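3. Collection of Demonstrations

3.1 Workcell and leader arms

All demonstrations were recorded on a two-arm cell set up for table-top household work. The two follower arms are bolted on the same side of the table and share a working area that covers most of its surface. Each arm carries a parallel gripper and a wrist camera, and a further camera is fixed to the cell and sees both arms at once. Joint positions, gripper openings and all camera streams are stored against a common clock.

The operator works with two small leader arms whose joints match those of the followers. Leader joint angles are read at the control rate, passed through a light low-pass filter and sent as position targets. No force is fed back to the operator's hands. We tried a version of the Meltent interface with a vibrating grip that signals contact, but operators in the pilot switched it off during two-handed work, where it fired almost all the time, and the main collection was done without it. The recording software, Ladefoged, starts an episode on a foot switch and closes it on a second press.

Hand guiding, in which the operator takes hold of the arm itself and moves it with the motors slack, was used only in the pilot. It gave smooth paths for one arm. With two arms the operator has to stand inside the working area and blocks the fixed camera for much of the episode, and the gripper cannot be opened or closed without letting go of a link. For these reasons the Plilteo set holds remote-control demonstrations only.

3.2 Tasks with two arms on one object

The tasks in Plilteo fall into two groups. In the first, the arms act on separate objects, and either arm could in principle be driven on its own. In the second, both grippers meet at a single object, which is passed, turned or steadied between them. The second group is the harder one to show. Both arms have position targets, so any mismatch between the two leader arms is taken up by the object, by the gripper fingers or by slip at the contact.

Clearing dishes is the largest task in the second group. The object is brought off a tray by one arm, turned in the air with the help of the other, and set in a rack. Start layouts vary between episodes, and objects with no part in the task are left on the table so that a policy cannot rely on a bare background. Figure 2 gives a view from the cell during this task, with both grippers at the cup.

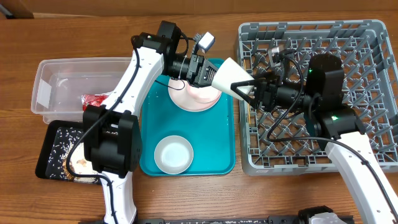 Figure 2. Two-arm handling of a cup in the dish task, fixed camera. The cup is tipped between the left and right grippers, over the gap between the turquoise tray and the grey rack.

The two contacts in Figure 2 are of different kinds. The right gripper holds the lower right part of the cup, with one finger across the surface near the rim end, while the left gripper touches the opposite side. We label such states as shared contact, whether or not both grippers are closed on the object. A stricter label that requires two closed grips was dropped, as gripper opening alone does not separate a loose grip from a light touch when the object is round.

Shared contact is also where the fixed view is least helpful. The right wrist hangs over the rack and hides part of it, and the pegs that matter for placing are often among the hidden ones. Operators were allowed to look at the table directly and to lean to either side. A policy has no such freedom and must get the missing part from the wrist cameras. We return to this point in Section 5, where removing the wrist views lowers placing success far more than it lowers grasping success.

3.3 Instructions to operators

Operators were given a short written sheet and a practice period before their first recorded episode. The sheet sets the order of the sub-tasks but leaves the choice of grasp open. It asks operators to pause briefly before the second gripper makes contact, to keep one arm still while the other closes, and to avoid pulling the object against a closed gripper. Episodes in which an object was dropped and then recovered were kept and marked as such. Episodes in which the operator had to reach in by hand were thrown away.

The pause before second contact needs a remark. It lengthens the episode and puts a stretch of near-zero motion into the data, and a policy trained on it may learn to stop. In an early run this happened often at the point of handover. We shortened the stationary stretches afterwards by dropping frames in which no joint moved by more than a fixed threshold, keeping the first and last few frames of each stretch. Dropping was applied to both arms together, so that their relative timing outside the pause was left as recorded.

3.4 Size and filtering

After removal of broken recordings and of episodes with gaps in a camera stream, the set contains 942 episodes. Each was checked by 2 annotators, who marked the start and end of shared contact from the fixed view and the gripper signals. Where their marks differed by more than a few frames the episode was looked at again with the wrist views added. Most of these cases came from the release of the first gripper, when the fingers had opened but were still close to the object.

Collection began in January and ran in blocks, with the leader arms calibrated at the start of each block. Small offsets between leader and follower remained. They do not affect training, where the follower's measured position is the state and the commanded position is the action, but they do matter when an episode is replayed open loop. Replay on the Zumero controller showed the largest errors in the wrist joints, and these were enough to make the second gripper miss its contact in some episodes. Open-loop replay is therefore reported in Section 4 only as a lower baseline.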